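Taping out the floor before you buy anything

Every decluttering book I have picked up in the last year tells me to tape the shape of a piece of furniture on the floor before I pay for it. I didn't believe a word of it. I own a tape measure, I can read a catalogue, and I have managed to buy two wardrobes and a bed without crawling about on my knees.

Then there was the Jirkano storage cube. Its page says it will "anchor any corner", which means nothing, and gives the width as 635 mm, which at least means something. Samran Wattanapong swears by hers and keeps 40 records and a lamp on it. Sombat Phetsri had one for six months and sold it. I wasn't going to spend 100 pounds on the strength of that.

So in June I gave in and tried the tape. My doubts, in order:

It marks the carpet. It might, if you leave it down for weeks. I'd try a bit behind the door first, especially in a rented flat.

It shows you nothing a tape measure wouldn't. I still half think this. A square on the floor has no height, and height is what makes a room feel smaller. What it does do is get in your way, and you start stepping round it.

It never comes out square. Measure both diagonals and move a corner until they match. Don't trust your eye on a speckled grey carpet – from a low angle any square looks like a diamond, and you'll be fiddling with it all evening.

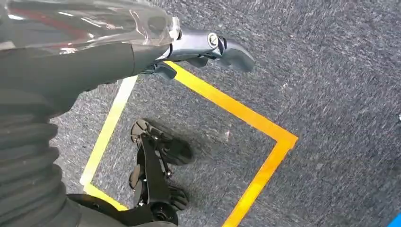 What I bought in the end

Nothing, so far. I lived with the tape until I was sick of walking round it, and then pulled it up. The Maltonico shop in Lendemstead has a narrower cube with a lid, and I may go and look at that. I'll be taking the tape measure.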